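Hi Drita,

August update on the book shelving work, written at 7 a.m. with too much coffee in me!

We're at 586 good demonstrations now, nearly all of them done by hand-guiding the gripper (I tried the remote setup for a while, but my wrists and the lag don't get along). Manolakis is still our main test shelf. Thin comics are the hard part. They lean, they slide under each other, and the fingers have to come in at a slant or they just shove the whole row.

I also threw out 9 runs where I'd hesitated halfway through a grab. The policy copies my dithering perfectly, which is a bit embarrassing to watch.

Big win this month: Clorka now trains overnight on 2 cards, so I can teach in the afternoon and see the results over breakfast. The Chinese picture books went in too, and I like them a lot for this, with all those busy covers.

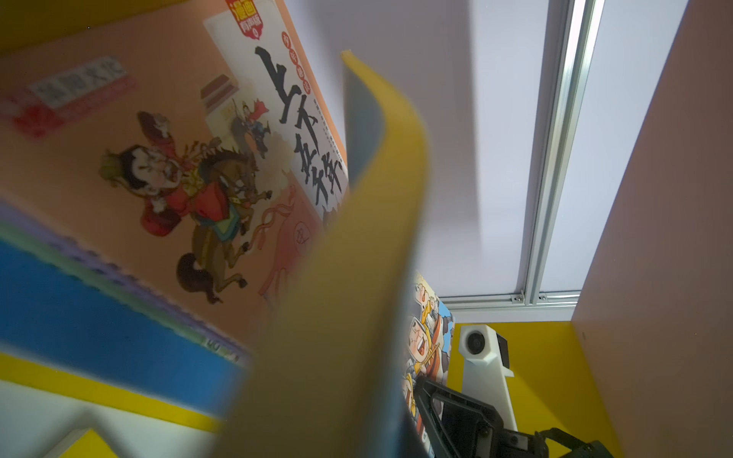 Money-wise we're fine, except I'd like to buy five more sets of finger pads from Sasberg before the old ones go slick. Could you okay that? Next up is teaching it to straighten a leaning book before picking it, and I've already started on those demos.

Talk soon!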